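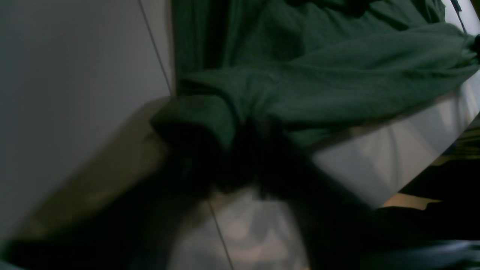 Fault and Safety Technician (laundry handling), Itska

Full time, permanent. Based at our Boramell site. Closing date 06/07/2024.

Itska builds robot arms that pick up cloth, sort it and fold it. On a good day they do all three. We are hiring because of the other days.

Last December one of our arms took hold of a fleece and declined to let go. The gripper reported itself open. The software believed it. The arm then set off for its next job with the fleece still attached, pulled a folding table over and carried on until a colleague reached the stop button, which we had thoughtfully placed on the far side of the table. There were no injuries. There was a long meeting.

We have since gone back through the logs and found 834 grasps in which the gripper said one thing and the cloth said another. So far 401 of them have an explanation. The rest are yours, if you want them.

What you'll be doing

Working through the unexplained cases, mostly by trying to make them happen again on purpose. Expect a lot of crumpled fabric.
Checking guards, stops and speed limits before each test run, and refusing to start if they aren't right. You will have the authority to do this and we will grumble.
Writing fault reports that a tired person can follow.
Helping the Movau team, who write our gripper software, to stop trusting a single sensor.
Moving stop buttons.

What we need from you

At least 2 years of hands-on work with industrial machinery of some kind. Packaging, textiles and food lines are all fine. You should be able to read a wiring diagram, use a multimeter and isolate a machine properly without being reminded. Some Python would help, though we can teach you enough to read the logs. A robotics degree is welcome but won't get you out of the folding.

You'll need to be comfortable saying "stop" to people more senior than you.

What you get

£34,500 to £38,000 depending on experience, 28 days' leave plus bank holidays, a pension, and proper boots. You would join a team of 7 in the Rätsep building, where the heating is good and the parking is not. Shifts run 8 till 4. There is no on-call rota, as the arms are switched off at night, a policy we adopted last December.

How to apply

Send a CV and one page about a fault you tracked down, including the part where you were wrong. Please don't send a cover letter about your lifelong passion for laundry. Interviews are held on site and include an hour in the test cell with one of us. Sensible shoes, no scarves or lanyards.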